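Gripper arm build – FAQ
Posted March 6, 2020 by the bench 4 builder, Brastville shared workshop

Getting the same questions over and over so here they are in one spot. Will add more when I get time.

What is it?

A small arm with a two-finger gripper and a camera at the wrist. Picks up light stuff and puts it in another place. That's the whole project. I call it Kumeo, it's written on the base in paint pen.

Did you buy a kit?

No. Base and shoulder are my own, cut at the workshop. The controller board is a Gelach, bought used. Fingers are printed.

What did it cost?

$400 so far, not counting tools I already had and not counting the first shoulder, which went in the scrap bin. Could do it for less if you don't break two motors learning what a stall is.

How much can it lift?

127 grams at full reach, tested with a bag of washers. More if the elbow is tucked in but I don't trust it there. Don't ask it to lift your drill.

Why are the fingers so chunky?

Thin ones flexed. Version one closed nicely on a block and then twisted as soon as the wrist turned. These are fat, black, rounded at the ends, boring. They work ok. If you print your own go slow on the first layers and check both pads meet before you bolt anything down. Mine were off by a hair and I spent a whole evening blaming the code.

Where does the camera go?

At the wrist, looking out past the fingers. I started with one on a stand over the table and kept bumping the stand. Wrist is better. You lose the big picture but you always see what the fingers are near. Tighten the mount, then tighten it again after the first hour – vibration walks the screws out.

What software?

My own scripts, messy. The teaching part is by hand: I drive the arm through a pickup, it records joint positions and pictures, I do it again. And again. In February I got to 1000 recorded pickups and threw out a good chunk becuase the clock on the camera was drifting. Check your clock first.

Can I have the code?

Yes when it's cleaned up. It is not cleaned up.

Does it need a good computer?

An old laptop runs the arm fine. Training is slow on it. I start it before I leave and look at it the next time I'm in.

What does it practice on?

Toy pieces mostly. Blocks, small round things, odd angular bits. Cheap, different shapes, no harm done when one gets flung. Put something soft under them or they skate away from the fingers. Printed cloth is fine too, and a busy pattern is a decent test of whether it can tell a small part from a flower.

Does it do plastic bags?

Working on it. Bags are the worst thing I've tried by far. 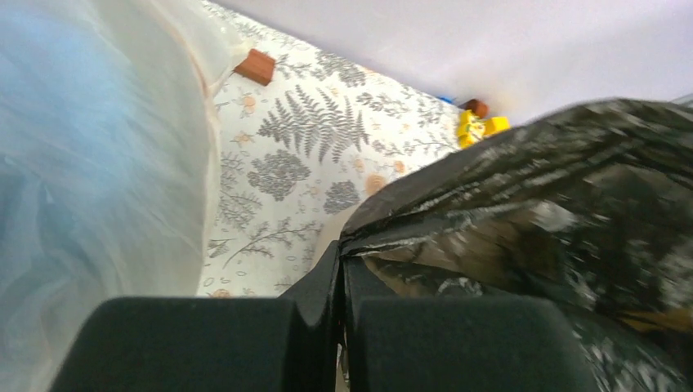 Shiny film throws highlights all over and they move whenever the arm does, so the script thinks the edge is somewhere new every time. See-through film has the other problem, it picks up on whatever is behind it and goes for that. And neither kind holds a shape. Squeeze one side and the rest goes wherever it likes. Best luck so far is going slow, coming in at a crease, and closing the fingers further than you think you need. Last batch I ran was 54 tries, results not worth posting yet.

Is it safe to leave running?

No. Stay with it. Big red switch within reach, and keep sleeves out of the elbow. Unplug before you touch the belts.

Can I come see it?

Open bench hours, sure. Ask before you touch the wrist, the cable there is on its third repair and the strain relief is a zip tie.

What's next?

Softer pads, a better cable run, and a light that doesn't bounce so hard. Maybe a second arm if Marchuk Surplus gets more of the same motors in. Not promising a date on any of it.

Comments

solderblob: What pads are you going to try? I cut some from an old bike tube and they grip great but leave black marks on everything.

bench 4 builder: Silicone sheet first. Bike tube is a good idea for testing tho, will steal that.

tinroof_gary: Had the same highlight trouble with foil wrappers. Moved my lamp off to the side and bounced it off a white board, helped a lot.

quietgears: any chance of the finger files before the code? my printer is just sitting here

bench 4 builder: Yes, those are ready. Need to find the right version, I have like six folders called final.

quietgears: thanks, no rush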